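Oltero's laundry planner gets a point release, and a few caveats

Oltero pushed out a new version of Zina on Monday, its motion and grasp planning package for cloth handling, and the release notes are confident even by the standards of release notes. The company says the software now plans "through the garment", meaning it predicts how a hanging piece of fabric will fall before the arm commits to a path. Users of the earlier builds will remember similar wording.

The main change is in the perception stack. Older versions of Zina fitted a coarse mesh to whatever the depth camera returned and replanned whenever the fit drifted. The new one keeps 8 candidate shapes alive at once and drops them as the cloth settles. Oltero gives a planning time of 300 milliseconds per grasp on its own workstation, but doesn't say what is in the workstation.

Lena Marciniak, who leads the planning group, said the training set had grown to 1,796 recorded pick attempts, all on household fabrics. Asked how many of those were failures, she said the split would be published later. It would be a useful number to have now. A grasp planner trained mostly on its own successes tends to look very good in a demo and a good deal worse on somebody else's bench.

There is also the matter of what counts as a success. Zina's log marks a grasp as complete when the fingers close and the cloth clears the surface. Whether the arm has the corner it asked for, or just a handful of something in the middle, is left to a second check that ships switched off. Celina Wilczyńska, an integrator at Ovstead who has been running the beta, called that default "generous". Her team turned the check on and saw retries go up sharply - she wouldn't give a figure, but said it changed their view of the headline rate.

To be fair to Oltero, the collision side is better. The planner finally treats the fabric hanging under the gripper as part of the moving body, so the arm should no longer swing a shirt through a shelf it has carefully routed its own elbow around. Cables are still ignored. The documentation advises users to keep them "tidy", an odd instruction to find in a chapter on collision geometry.
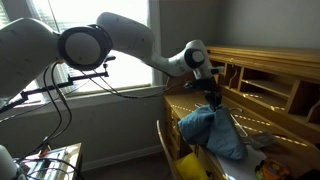 Blue cloth in the gripper above a wooden desk, with a white hanger behind it.

Hangers get a chapter of their own in the manual, and it's mostly warnings. Thin, glossy parts are hard on depth sensors, and Zina's answer is a template match that works from 11 stock profiles. Anything outside that library has to be scanned in by hand. Yuen, whose competing toolkit has been out since April, takes much the same approach and is no more forthcoming about how often it misses.

The update is free to current licence holders. Projects that depend on the old mesh interface will need to be rebuilt, and the migration guide is still marked as a draft. Oltero said the final version would follow, without naming a date.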